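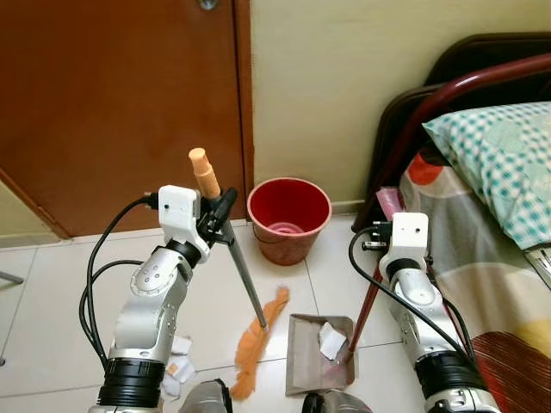

*Plate 4. Room 12, Rendedcombe House: duster in the left arm, broom in the right, dustpan on the floor between them.*

**The Reading of Rule 393**

The Rules for Domestic Attendance were kept in the long office at Zevwood, in a green binder, and it was the duty of the Clerk to read aloud any rule against which an objection had been entered. In April one objection was received. It came from the unit known as Endell, which cleaned the residents' rooms at Rendedcombe, and it concerned Rule 393.

The Clerk read the rule. "Paper found upon the floor of an occupied room shall be treated as waste, and shall be removed by broom and pan."

The Inspector asked whether the rule had been followed.

"It was followed in Room 12," said Endell. "I wish to record that I followed it."

Plate 4 was laid on the table. The Inspector studied it for some time. She observed that one crumpled paper was in the pan and that two more lay on the tiles, and she asked why the work had stopped.

"The resident was in the corridor," said Endell. "She asked whether I had found her letter. I told her that I had found paper. She asked what the difference was, and I consulted the Rules. There are 637 of them. The word 'letter' appears in the section on deliveries and nowhere else."

"Did you open the papers?"

"Rule 243 forbids the reading of a resident's correspondence. I could not establish whether the papers were correspondence without reading them. I put down the tools and waited."

"For how long?"

"Until the resident had finished looking. She sat on the bed and flattened each sheet on her knee. I was not asked to leave, and so I remained, facing the door."

The Inspector wrote this down. The representative of the Erdős Works, which had supplied the unit, remarked that a delay of this kind, repeated across 800 rooms, would have consequences for the timetable. His remark was entered in the minutes.

"Was the letter among them?" asked the Clerk, although it was not his place to put questions.

"I do not know," said Endell. "She kept one sheet and returned the others to the pan herself. I then swept the floor in accordance with the Rule."

No one spoke for a little while. The Inspector asked Endell what wording it proposed. Endell replied that the drafting of rules was reserved to the office, but that if a form of words were wanted, it would suggest adding, after "waste", the phrase "once the resident has been asked".

The Clerk wrote the phrase in pencil in the margin, where amendments were held until the autumn sitting. The representative of the Works requested that his objection to it be noted, and it was noted.

Endell returned to Rendedcombe by the afternoon van. At the door of Room 12 it knocked, as Rule 2 required, and waited to be told that it might come in.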